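Rerness Allotments & Gardens Forum > General Chat > Slug pellets, beer traps or just give up?

mudlark_54
Posted 21/03/2024

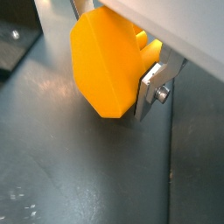 Something yellow.

Right. I have the plot at the bottom end, next to the ditch, and every spring I sow lettuce for the slugs. I don't mean it that way but the slugs do. Last year I put out 13 seedlings one evening and by breakfast I had a row of labels. What are people using? I'm not buying anything that costs more than the lettuce.

Semska
Beer traps. Yoghurt pot, sunk in the soil with the rim a finger's width proud so the beetles don't fall in. Cheapest bitter you can find. Empty it before it smells like the back room of the Foltton Arms.

oldspade
Beer traps just invite next door's slugs round as well. You are running a pub.

Semska
They come, they drink, they don't leave. I fail to see the problem.

oldspade
The problem is the ones that eat your lettuce on the way to the bar.

kaleandhearty
Nematodes! I know, I know, I go on about them, but they worked a treat for me last year (soil has to be warm enough, so wait a few weeks yet, and water them in well or you may as well pour the money down the drain). I hardly lost a thing until July, and by then everything was big enough to fend for itself. My hostas looked like hostas for once.

mudlark_54
How much?

kaleandhearty
More than the lettuce.

mudlark_54
Thought so.

Liepiņa
Go out with a torch after rain. I kept a tally in January two years ago when it was mild, and carried on to the end of May: 836 slugs, all from one plot. Still had slugs in June, but I had lettuce too.

oldspade
What did you do with 836 slugs?

Liepiņa
Compost heap, far end. They eat the rotten stuff quite happily.

oldspade
And then they walk back.

Liepiņa
Some of them, probably. I didn't mark them.

plot_550
Copper tape on pots is a waste of money, before anyone says it. I watched one go straight over the top, not even in a hurry. Wool pellets are fine till they get rained on and then you've got a wet jumper round your beans.

Semska
I was about to say copper tape. Works on mine.

plot_550
Then you have politer slugs up your end.

kaleandhearty
Has anyone said start them off indoors and plant out later? Mine go out when they've got six or seven proper leaves. Little ones are just canapés.

mudlark_54
My windowsill is full of tomatoes and the cat. But all right, torch and bitter it is, and I'll keep some lettuces back in the cold frame. If that doesn't work I'm growing onions.

oldspade
Let me tell you about onion fly.

mudlark_54
Please don't.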